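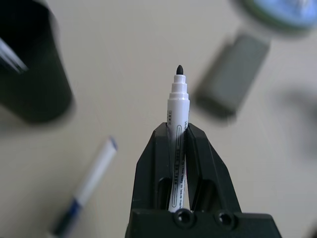
Plonudar Bench Tidy

Two arms, one table, no opinions about your filing

Plonudar is a two-armed unit for clearing and resetting shared work surfaces. It stands at the front of a table and puts small things back where you told it they live. Pens, markers, cups, plates, board erasers. It doesn't do paperwork, and it will not throw anything away unless you have spent a good while in the settings menu insisting.

We sell it to print rooms, training centres, repair counters and the sort of office where a meeting ends and everybody is suddenly needed elsewhere. It handles one object per hand. It is slower than you are. It also carries on at 6 in the morning, when you are worse than it is.

Grippers

Each arm ends in a black parallel gripper with two tapered fingers. The fingers were made for slim, round, annoying things, and a whiteboard marker is the thing they are asked to hold most. They close on the sides of the barrel and keep the tip clear, so an uncapped pen can be carried upright without drawing on anybody's table. If you would like it to draw on the table there is a separate product, from somebody else.

Grip force is set per object type. Leave it on the factory value for pens. Customers who turn it up tend to write to us about cracked barrels, and customers who turn it down write to us about the floor.

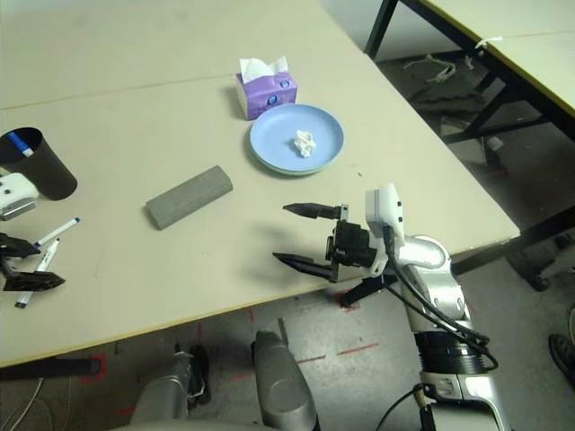 Khrystyna-Mariia Derkach
Customer Installations, Trulura

I do the site visits, so I get the questions that aren't in the brochure. The first one is always whose job it takes. At Semero, who run training rooms for hire, resetting the tables was on no one's job description and had been done for years by whoever was on the front desk. When the Plonudar went in, the desk staff stopped doing resets and started answering the phone, and were then asked why the phone had never been answered before. I mention it because you should agree beforehand what the freed-up time is for. If you don't, somebody will agree it for you.

The second question is what people will have to do differently. More than they expect. The table needs a layout, which means someone has to decide where the plates go, and you'd be amazed how long a grown-up department can argue about the tissue box. Semero took two meetings. Gervásio Honorato, their rooms manager, ended it by setting the table out himself and pressing Save. He is now the person you see if you'd like the eraser moved.

A few things I ask every site to sort out before I come:

Mark the floor. Tape is fine. People need to see how far the arms reach, and they stop noticing a painted line slower than they stop noticing a sign.

Tie your cables back on the neighbouring furniture as well as ours.

Pick two people to learn the stop and restart routine, on different shifts if you have shifts. It takes one morning. One of them should be the person who is most against the whole idea, who will be far and away your best operator by February.

Don't tidy up for it. Everyone does, in the first week, the way you clean the house before the cleaner comes. It learns nothing and you've done the work yourself.

What it struggles with: clear plastic, anything thinner than a credit card lying flat, and loose tissues, which it will pick up in the end but with a lot of thought. Stacked plates are all right if the stack is straight. Two markers lying close together get taken one at a time, and there's a pause first. Let it pause. The staff at Zinchenko used to reach in and help, which stops both arms, and then they'd complain it was always stopping.

Specification

Arms: 2
Reach per arm: 66 cm
Table depth supported: up to 60 cm from the front edge
Saved layouts: 13
Placements between finger pad changes: 2000
Noise: less than the kettle, more than the fridge

In the crate

Plonudar unit with both grippers fitted, spare finger pads, floor tape, stop button on a long lead, and a printed manual that opens with the stop button. Table not supplied. Arguments about the tissue box are covered by the installation fee, up to one hour.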